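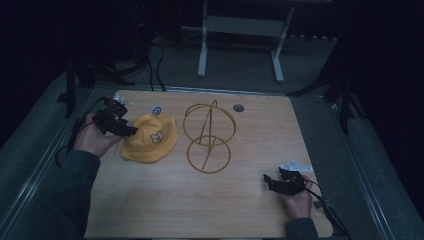 Stop counting, start throwing away

Every team I talk to leads with the count. How many demos, how many hours, how many tasks. I did it too. We had 500 hat demos by the end of January and I put that number in bold on a slide. Dumb slide.

The task is easy to say. Two hand-held grippers, one yellow bucket hat, one gold wire stand. Get the hat on the stand. A person does it in seconds with bare hands and thinks nothing of it. With jaws it's a different job. The brim flops, the stand tips, you regrip, you learn. And by demo 42 you are good at it, and there's the problem.

Good operators make narrow data. Same approach, same pinch on the brim, same wrist roll, over and over. The stand ends up in the middle of the table because that's where your arms like it. The policy we trained at Lurnton looked great until someone moved the stand a hand's width toward the rails. Then it just hovered there.

So we went back through all 500 and kept 188. Threw out the near copies. Threw out the ones where the hat started crown up in the same spot as the one before. What stayed was uglier - fumbles, second tries, a hat picked up by the wrong side and turned around in the air. The smaller set trained a better policy on our tests. Not by a mile, but better, and it took less time to train too.

People will say just collect more. Prallow went that way, 1009 demos of one folding task, and good for them if they have the budget. I still think most of it is the same ten minutes again and again. More is fine if more means diffrent. It usually means more of whatever the tired person does at 4 pm.

What I'd want instead. Move things between takes, every take, even when it's annoying. Swap operators before they get smooth. Keep the recoveries, label them, don't trim them out to make the clip look clean. Write down why a demo got cut, becuase in a month you won't remember and you'll cut the wrong ones next time.

And pay for the review time. Watching demos is the boring half of the job and it gets whatever hours are left over, so it gets none. We now budget it the same as collection, hour for hour. The Plirkano people told me that was crazy. Maybe. Ask me again when we start on scarves.

Contact | © Liepiņa Notes | Back to top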